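Getting coffee smell out of a rented kitchen cabinet?
Posted 25/04/2018 in Home & Cleaning

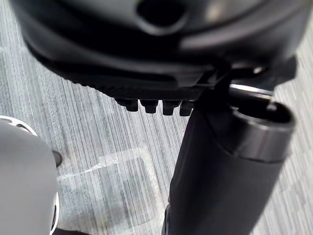

Black plastic, up close

Hi all! I moved into a place in Trullham and the previous tenant must have kept ground coffee in the cabinet over the sink for years. My plates smell like it. My tea tastes like it. I've wiped the shelves with dish soap 2 times and left a bowl of baking soda in there over the weekend – no change. I can't paint because it's a rental. Any ideas before I give up and keep my dishes in the bedroom?

plorkia_fan
Welcome to town! Take everything out, wipe it all down with half white vinegar, half water, and don't skip the underside of the shelves and the back of the door (I always forget those). Then leave the doors wide open for a few days. Mine was curry, and it took most of July to clear, but I was lazy with the wiping. If there's shelf paper in there, throw it out – it holds smells like crazy.

zaugg307
just use a different cabinet

teakettle_139
I'd go with the vinegar too, but swap your baking soda for activated charcoal. I got a bag at the Devulen store, in the pet aisle with the fish tank stuff, and it was cheaper than the kind sold for closets. Keep your tea in a jar with a tight lid in the meantime. Mine picks up everything.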